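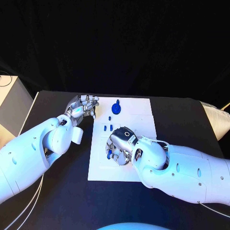 金沢、06/12/2020

ホーム 掲示板 インク 紙とノート 新着 ログイン

当サイトではCookieを使用しています。閲覧を続けると、使用に同意したものとみなします。

青系インク総合:Staderovの「冬の運河」を語りたい

kasure_b
ついに届きました、Staderovの「冬の運河」! 30mlで2,000円、送料が570円。ずっと迷っていたのですが、箱を開けて三分後にはもうペンに入っていました(前のインクの洗浄が甘かったのは認めます)。
書いた瞬間は思ったより紫で「あれ?」となったんですが、乾くにつれて灰青に落ち着いていく、この変化がたまらないです。線の終わりの溜まりには赤い縁が出ます。使ったのはRallardのクリーム、ペンは国産の中字。
持っている方、どの紙で使っていますか? 白い紙に合わせた話もぜひ聞きたいです。

夜更かし便箋
おめでとうございます! わたしは発売の月に買って、もう底が見えてきました。
紙は断然Rallardの白です。クリームだと黄色みに引っぱられて、せっかくの紫がくすみます。白に書くと一画の中で濃いところと薄いところがきれいに分かれて、「永」の字の右はらいなんか、それだけで一日眺めていられます。

紙束
>>夜更かし便箋
そこは反対です。白だと冷たすぎませんか。
「冬の運河」は薄いところに緑がほんの少し潜んでいて、クリームの上だとそれが見えてくるんですよ。白ではただの青灰になってしまう。手紙に使うなら自分は絶対クリーム。読む人の目にも優しいです。

夜更かし便箋
>>紙束
緑、見えたことがないです……。ロット違いでしょうか。今度ガラスペンでたっぷり書いて探してみます。

aonori_ink
横から失礼します。紙の前に、照明の話をしたほうがいいと思います。
電球色の机で見る人と、昼の窓際で見る人が「紫だ」「緑だ」と言い合っても一生決着がつかないので(それはそれで楽しいんですけど!)。
うちの居間の電球色だと、このインクはほぼ黒です。朝に同じページを開くと別のインクになっていて、毎回ちょっと得した気分になります。

kasure_b
>>aonori_ink
それだ……! 夜に台所で書いていました。いま窓際に持っていったら確かに青いです。緑はまだ見つかりません。

にじみ番長
照明の影響は当然あるとして、紙白を見るときは机の色もばかにできません。赤みのある木の机に白い紙を置くと、紙がうっすら青く感じられるんです。自分は黒い布を敷いて、その上で見比べています。つや消しの黒なら何でもよくて、手芸店の端切れで十分。
あと、色つきの光を当てると白い紙はほとんど光の色そのものになります。

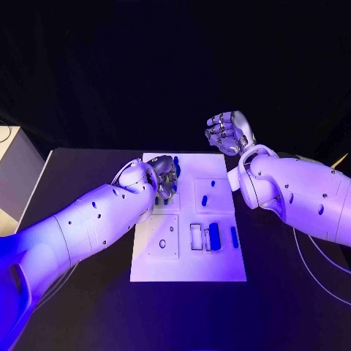

青紫の照明、黒い天板に白い板。

にじみ番長
続き。ここまで光が強いと、紙の白さの違いなんて吹き飛びます。クリームか白かの論争も、この明かりの下なら引き分けです。

aonori_ink
>>にじみ番長
きれい! でも色見本をこの光で作ったら暴動が起きますね。
黒い布、さっそく試しました。手持ちの紙を五種類並べたら、「白」だと思っていた便箋が一枚だけはっきり桃色で、軽くショックを受けています。何年も使ってきたのに。

紙束
>>aonori_ink
それ、たぶん良い便箋ですよ。桃色寄りの白は茶系インクがものすごく映えます。Ó Dubhghaillの「泥炭」、お持ちでなければぜひ。乾くと焦げ茶の中に金色っぽい筋が出ます。青系スレで茶色を勧めてすみません。

夜更かし便箋
「泥炭」いいですよね! ただ、あれは乾きが遅いです。左利きのわたしは小指の横が毎回茶色になります。「冬の運河」のほうがずっと早く乾くので、日記はもうこればかりです。

mizutama
はじめまして、いつも読むだけの者です。
みなさん紙の色の話をされていますが、表面の滑りはどうですか? Rallardはつるつるしすぎて、わたしの字だと「はね」が全部すっぽ抜けてしまいます。Heretowのノートに替えたら、少し引っかかりがあって急に字がまともになりました。赤い縁は出なくなりましたが……。

kasure_b
>>mizutama
ようこそ! Heretow、気になっていました。赤い縁が出ないのは惜しいけど、濃淡は残りますか?

mizutama
>>kasure_b
濃淡は残ります! むしろ境目が柔らかくなって、水彩みたいな感じです。裏抜けは、太字で同じところを三回なぞったら点々と出ました。普通に書くぶんには両面使えます。

にじみ番長
Heretowは自分も好きですが、「冬の運河」とは合わないと思っています。あのインクの良さは溜まりと縁にあって、吸う紙だと持ち味が半分になる。吸う紙に使うなら、もっと安い青でいいじゃないですか。

mizutama
>>にじみ番長
うーん、そうでしょうか。わたしは縁が光っているとそっちに気を取られて、書いた中身を読み返しづらいんです。色そのものが好きで買ったので、落ち着いた紙で使うのも「持ち味」だと思いたいです。

紙束
これはmizutamaさんに一票。試し書きと日用は別物ですからね。自分は試し書き用の紙が2,000枚入りの箱で押し入れにあって、そこでは縁も光もたっぷり楽しみます。家計簿は普通の紙です。家計簿が赤く光ると縁起が悪い。

にじみ番長
>>紙束
家計簿は納得。そこは引きます。
でもmizutamaさん、一度だけ、Rallardの白に太字で、自分の住所でも書いてみてください。それでも好みじゃなければ何も言いません!

aonori_ink
薄めた人はいますか? 精製水で半分に割ってみたら、紙束さんの言っていた緑、出ました。クリームの紙、昼の窓際、ガラスペンです。細い線では見えなくて、塗りつぶした四角の端のほうにじわっと出ます。

夜更かし便箋
>>aonori_ink
ええっ、出ました? やります。いまからやります。

紙束
ほら、いたでしょう、緑。
補足すると、薄めたインクは小瓶に少量だけ作って早めに使い切ってください。水道水は避けたほうが無難です。自分は昔それで別の青をだめにしました。瓶の底に綿みたいなものが浮いて、泣く泣く全部流しました。

夜更かし便箋
報告です。クリームでは見えました。疑ってすみませんでした! 白では何度やっても見えません。とはいえ、白の上の紫がいちばん好きなのは変わりません。緑はクリーム、紫は白、二冊使いにします。ノートが増える……。

kasure_b
スレを立ててよかったです。にじみ番長さんの黒い布、mizutamaさんのHeretow、aonoriさんの半分割り、全部やってみます。
ところで洗浄の話も聞きたいのですが、このインク、コンバーターの内側に紫が残りませんか? ぬるま湯を何度通しても、首のところが薄く染まったままです。

にじみ番長
>>kasure_b
残ります。一晩水に浸けて、翌朝に振ると大方落ちます。熱いお湯はやめておきましょう、首軸の接着が心配です。透明軸には入れない派です。

mizutama
透明軸に入れてしまいました……。でも染まった軸もけっこう可愛いですよ!

次へ 前へ 一覧に戻る 返信する

最終更新:2月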